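Workshop > Frames and Extrusion > Squaring and Assembly

2024-02-14, posted by Dalia Vasiliauskas

Aluminum extrusion frame won't sit square, which corner do I trust?

Hi all, first time posting in this part of the site (I'm usually over in the sewing tables section, bothering people about drawer slides). I'm putting together a flat rectangle out of slotted aluminum extrusion, and it's going to be the base under a light table top. I ordered the rails from a little shop in Plultitbridge, cut to length, and they seem nicely made. One side a bit longer than the other, so not a perfect square, and it isn't meant to be.

My trouble is the corners. I've got those small triangular brackets that go on the inside, and every time I tighten one the opposite corner wanders off. I measured the diagonals last night and got 1113 one way and 1056 the other, in millimeters, which even I know is terrible! I loosened it all, pushed it around on the bench, tightened it again, and ended up with a different kind of terrible. 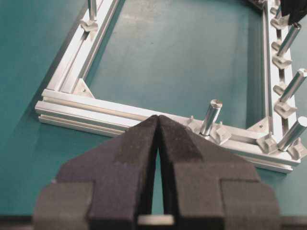 One of the near corners, with its triangular bracket on the inside.

So do I start with one corner and get that perfect, or do I leave everything loose and do them all a little at a time? And does it matter that one rail sticks out slightly past the other where they meet? I can feel the step with my thumb and it's driving me nuts. I have a carpenter's square, a tape and a rubber mallet, and not a lot of patience left.

Volker Kettler

Leave everything loose first. I mean loose enough that you can push the whole thing into a diamond with one hand. Then snug the brackets just until they drag, measure both diagonals, and push on the two corners that are farther apart until the numbers match. Then tighten, going corner to corner across the middle, a quarter turn each time, and measure again between rounds. I've built I don't know how many of these since a wobbly printer cart back in October, and the ones I rushed are the ones I had to take apart.

About the step – yes, it matters, but fix it before you worry about the diagonals. If an end sticks out past its neighbor, the bracket will happily hold it there forever. Lay a straight piece of scrap along the outside, push both rails up against it and snug that bracket while they're touching. Check the cut ends too. I had a batch from Trarkuvitz once where two of the rails were cut a hair off square, and no amount of fiddling was going to save me. Hold your square against each end and look for light. And run a file over any burrs, they'll throw you off more than you'd think.

57 mm apart is a lot, by the way. I'd measure the opposite sides against each other before anything else. Equal sides and it's just leaning over, and you can push it straight. 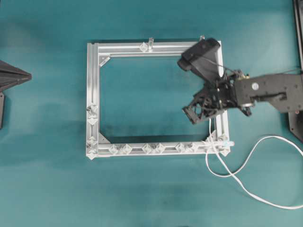
Brackets are the other half of it, and I think folks expect too much from the little ones. They hold a corner where you put it, but they're short, so a tiny bit of slop at the bracket turns into a lot of slop at the far end of a long rail. The two gussets down the left side of that frame, upper and lower, sit right in the angle between the rails, and that's where you want them, pushed all the way in before the screw gets tight. If there's grit in the slot or the nut is cocked, it'll pull the rail around as you tighten. Back it out, wiggle the nut, go again.

stuvura_pete

just get the Peltonen corner blocks, 36 bucks for the bag and you're done. never measured a diagonal in my life

Dalia Vasiliauskas

Pete, that's tempting! But I went with Volker's way. Two of my rails were swapped (a long one where a short one should go, I'm so embarrassed), so of course it was never going to work. Put them back where they belong, did the scrap wood trick on the outside for the step, and now the diagonals are within 2 mm of each other. Is 2 good enough for a light table, or should I keep going?

Volker Kettler

Good enough. Put the top on it.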